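Newsletter, robot cell notes

Keeping the cloth cell running

The cloth-handling cell at Hodura has been through its March service, and the log is back up to date. Most of the work was on the hands, wrists and cables, with a smaller job on the parallel bench. 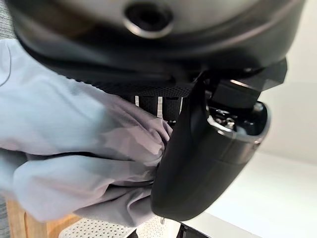
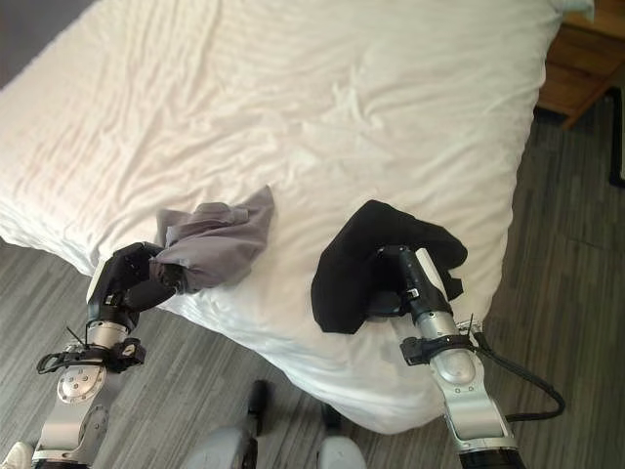
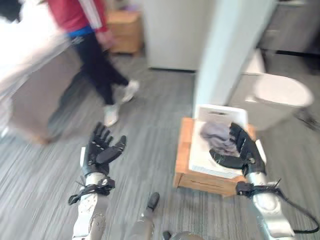
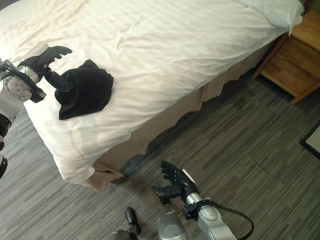

Cloth work, on and off the bed.

By Ifor Ifans, Harries workshop
2025-06-14

The two-armed machine, which we call Gimer, is due for a wrist check every 96 hours of running. Start with the cable loops. Each one needs enough slack for the wrist to turn all the way in both directions, and no more than that, or it will catch on bedding. We found the right-hand loop too long and took it in by 28 millimeters. The left was fine.

Next, the wrist brackets. Back the screws out one at a time, clean them and put them back with fresh thread locker. Don't take a bracket off completely unless you have time to redo the hand calibration.

The fingers pick up lint. Open the hand fully and brush from the tip toward the palm with the soft brush in the Clevano kit. Don't use compressed air, as it pushes the lint into the joints. Two fingers on the right hand were slow to close before cleaning and are now back within limits.

Pads on the large gripper are good for 2,000 picks. The last set went to the end of its life with no tearing, but the inner edge had gone smooth and thin cloth was slipping. The new set is on. Check the fasteners inside the finger while the pads are off, and wipe the housing down before it goes back to work.

After any of this, run the short test with the gray cloth and then the black one. The log sheet has 27 lines and all of them need filling in, including the ones marked "no change."

Spare pads are in the second drawer. Please write down what you take.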